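Oiling a pine benchtop – Tasov or Brekora?
Costello Sheds & Workshops Forum > Timber and Finishes

mulga_dave
Posted 2025-05-26 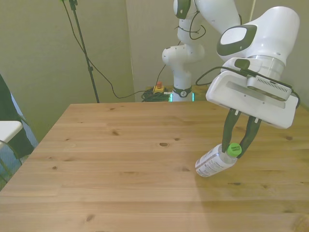

Need to put a finish on pine before it gets wrecked. Down to two, Tasov hard oil or the Brekora water based poly. Pale pine, long planks, a fair few knots incl. a big oval one near the middle and I want to keep the colour as is, no orange. It'll cop drink bottles like the clear plastic one in the pic, plus coffee, glue, whatever. Which one? Only want to do it once.

ramau_ridge
Poly. Oil on pine goes yellow, always has. Two coats, light sand between, done by arvo.

sheoak21
Disagree with above. Poly on softwood cracks the first time you drop a chisel on it, then water gets under and you're stripping the lot. Oil you just rub more on. Did mine in March, still good.

ramau_ridge
March is two months ago mate

sheoak21
And the one before that did six years. Same oil.

tin_and_twine
What grit are you up to? If you've gone past 240 the oil wont soak in. Also seal the knots first, shellac, or they bleed through either finish. Dont skip it.

mulga_dave
Only at 120 so far. Didn't know about the knots. Just dab it on those or the whole top?

tin_and_twine
Just the knots if you're going poly. Under oil it can leave shiny patches so test on an offcut.

kelpie_ute
Neither. Wax. Cheap, smells nice, never looked back

ramau_ridge
Wax on a workbench, with glue and coffee. Righto.

kelpie_ute
Glue pops straight off wax?? thats the whole point of it

sheoak21
He's right about glue tbh. Coffee not so much – rings everywhere.

mulga_dave
OK leaning oil. Will do knots on an offcut first and see what colour it goes. Is the Tasov white tint worth the extra or is that a gimmick

sheoak21
Worth it on pine. Stir it heaps, the white sits on the bottom of the tin. And lay your rags out flat outside after, don't scrunch them in the bin, they can catch fire.

ramau_ridge
See you back here in a year when its yellow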